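**Drarkbridge lunch club: progress to August**

The Pitstead grant paid for 19 sessions. Attendance looks healthy on paper, but the sign-in sheets include people who only came for the bus pass desk, so I would not lean on the total. Rimness has still not opened.

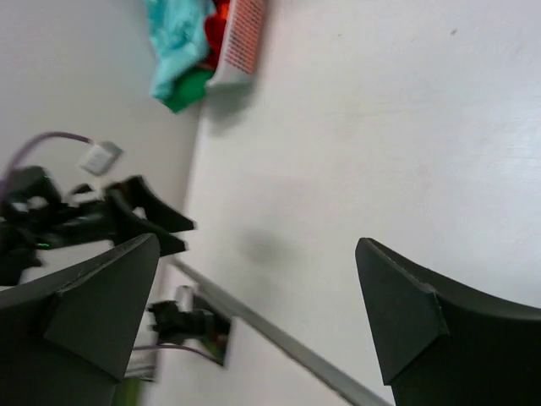
Is the club on budget?

So far. We have spent £2277, mostly on food, and Rotich have put their delivery charge up twice.

I am not convinced a second site is worth paying for until Drarkbridge fills up without the bus pass desk. I suggest holding the Rimness money until the next report.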